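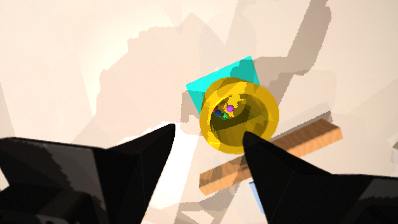
Ballamik Community Players
Minutes of the October meeting, spring production

Present: Purificación Benítez (chair), Radwa Gaber (director), Aitana Robles (costumes), Iñaki Villalobos (set and lights), Noelia Aranda (minutes).
The meeting was opened at 7:10 p.m. in the upstairs room of the Tejada Hall.

1. Minutes of the last meeting

The minutes were read and accepted with one correction. Under "Rehearsal space" it was written that the Tejada Hall is free on all evenings in February. It should say all evenings except those of the choir. Noelia has corrected the copy in the folder.

2. Choice of the play

Radwa reported on the two plays which remained on the list after the reading evening. The first is "The Lamp at Vudis", a comedy in two acts for eight actors. The second is "My Uncle's Orchard", a drama with a cast of 14 and a children's group.

Radwa prefers the comedy. She said that at the reading the second act was very alive, and that the roles are of similar size, so that no one has to wait in the corridor for a whole evening to say one line. Aitana liked the drama more and asked that it is noted. In her opinion the company has done comedies for three springs one after another and the audience begins to know what it will get. Iñaki said that the drama needs a real change of set between each act and the stage of the Tejada has no space at the left side to keep anything.

Purificación asked if there are enough men for the drama. Radwa answered that at this moment there are four who said yes and one who said maybe.

Decision: "The Lamp at Vudis" is chosen, four votes in favor and one against. "My Uncle's Orchard" stays on the list for the next year and will be the first to be discussed.

3. Performance rights

Noelia has written to the agency which represents the author. The fee asked is 900 for the whole run, with a maximum of four performances. A fifth performance would have to be paid separately and the agency must be told before the tickets go on sale. The agency also does not allow changes in the text without permission in writing. This includes the names of towns, which we changed in the last play without asking.

Radwa wishes to cut the scene with the postman in the first act – it is one page and a half and the joke depends on a song that today few people know. Noelia will ask for permission for this cut. Until there is an answer the scene will be rehearsed as it is written.

Decision: The fee is approved. Noelia signs the contract.

4. Auditions

The auditions will be on two evenings, from 6:30 to 9 p.m. Each person will read one piece prepared at home and one which is given at the door. Radwa will choose the pieces and send them to Noelia for copying.

There was a discussion about whether the actors of the last production must audition too. Radwa is of the opinion that they must, all of them. Purificación remembered that two years ago some members were offended by this. It was agreed that the invitation will say clearly that everybody reads, and that the members of this meeting who want a role also read. Aitana will sit beside Radwa at the table on both evenings. Purificación wants to audition for the role of the grandmother and will therefore not take part in the casting.

The list of roles will be put on the door of the hall and sent by e-mail on the same day. Last time the door was first by two days and there were complaints.

5. Set and lights

Iñaki brought a drawing of the set. All the play happens in the shop of a man who repairs lamps, with a door to the street at the back and a staircase on the right which goes to the apartment. The staircase must carry three persons at the same time in the last scene. Iñaki proposes to use again the platform from the Gakov play, which is stored under the stage, and to build new steps for it. He has not yet looked at the condition of the platform.

Radwa asked if the street door can open to the inside, because of the entrance of the wife. Iñaki said it is possible but then the counter moves toward the audience by the width of one chair. Radwa will try this with tape on the floor before she decides.

For the lights, the hall has now a new control desk and the old cues cannot be loaded in it. Iñaki needs one full evening alone in the hall to learn it. The lamps of the shop should turn on one after another at the end of the play, and he would like that they are real lamps with a cable. Purificación asked that the hall manager sees the cables before anything is connected.

6. Costumes

Aitana has looked through the wardrobe. There are enough coats and hats for the street people. Missing are the wedding dress and the uniform of the inspector. The uniform can perhaps be borrowed from the theater group in Vudis – the same name as in the title, which caused some laughing – and Aitana will telephone them. The dress she will sew herself when the role is given, not before.

She repeated the request that costumes are returned on their hangers after each performance. In the last run two shirts were found in the kitchen.

7. Posters and tickets

The poster of the last production was liked but the time of the beginning was too small to read from the street. The new poster will have it in the upper part. Aitana has a cousin who can draw a lamp, and she will show a first version in the next meeting.

The ticket prices stay the same. Radwa asked if a reduced price for students at the first performance is possible, as this evening is always the one with empty seats. Agreed.

8. Other matters

The piano in the hall is out of tune again. We do not need it for this play but the choir has asked if we share the cost. Purificación will speak with them first and bring the amount.

Iñaki asked who has the second key of the storage room. It was not known. All will look at home.

Tasks until the next meeting

Noelia: contract, letter about the cut, copies for the auditions, e-mail to the members.
Radwa: audition pieces, test of the street door.
Iñaki: condition of the platform, evening at the light desk.
Aitana: call to Vudis, first version of the poster.
Purificación: reservation of the hall for the auditions, choir and piano.

The meeting was closed at 9:05 p.m.

Minutes written by Noelia Aranda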